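Update on the family strand, Fri 14 August. Sorry this is short, we open the Lavik rooms again in an hour and I'm the only one with a key.

## Where we are

The family trails at Vonthorpe have now run since May. 2,314 visitors through on a trail sheet, children and adults together. Your grant paid for the sheets, the two freelance guides and the coach from Jemard, and all of that is spent as agreed except the coach (see below).

Trails running:

- Sea Monsters, Lavik rooms. Busiest by a long way. Reprinted once already.
- Who Lives in This Painting? Upper gallery. Good with under sevens, a bit thin for older ones.
- The Lost Glove. Starts in the porcelain room, which the warding staff still don't love. Bags have to come off at the door now.

Guided Saturday version is capped at 20 per group. Full every week in July. August patchier, people away, and one session lost when the lift was out and we couldn't get buggies up.

## Schools

Jemard Primary came twice, 48 pupils in all. First visit ran over and they missed the storytelling at the end, so second time we cut the upstairs stop and it fitted. Teacher feedback forms back from one visit, still chasing the other. Ofori Road school booked for the autumn but wants a shorter day, so I've pencilled in a morning only.

The storytelling itself is the bit I'd most like to keep. Tahmineh Abbasi does it sitting on the floor under the big shipwreck picture and the children go quiet without being asked. She has written a second story to go with the harbour scene next door. Not tried with a group yet. 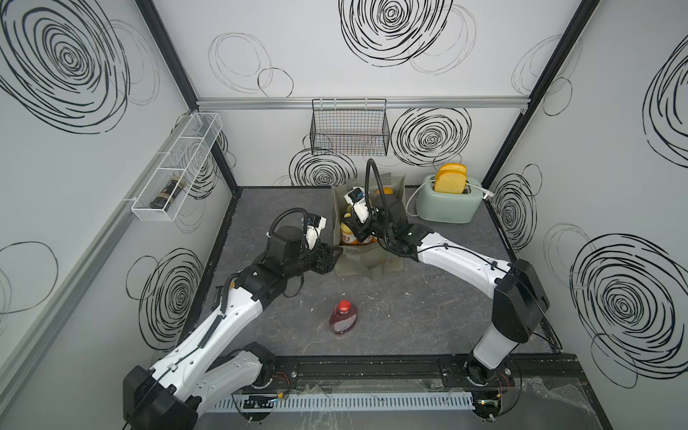 Sang-wook Yeon has read the draft of this and thinks I'm being too kind about the Saturday groups: 20 is too many for the Lavik rooms, the ones at the back can't hear, and he would sooner run 2 smaller groups one after the other even if it means a longer day for the guides. I've said I'd put it to you. It would cost an extra guide session each week and that isn't in the current budget.

## Money

Underspent on coaches as the second Jemard visit walked. Overspent slightly on printing becuase of the Sea Monsters reprint. Would like to move the coach money across to cover it if you're happy, and put whatever is left towards the extra guide. Full sheet to follow from the finance office, they've had my receipts since Tuesday.

## Not gone so well

The large-print trail is late. Text is done, layout isn't. Designer had the wrong room plan and put the stairs where the cloakroom is, so it's gone back.

Arabic and Polish sheets are printed but we don't have a rack for them at the front desk so hardly any have gone out. Desk staff keep them in a drawer and you have to ask. Needs sorting before half term.

Comments book mostly nice. Several asking for somewhere to eat packed lunches when it rains. We've asked about the old lecture room, no answer.

## Next

- large-print trail to printer
- try the harbour story with the Ofori Road children
- rack for translated sheets
- porcelain room start point, agree with wardens or move it
- decide on Saturday group size, need a yes or no from you on this one please

Photos from the July sessions to come seperately once the consent forms are checked.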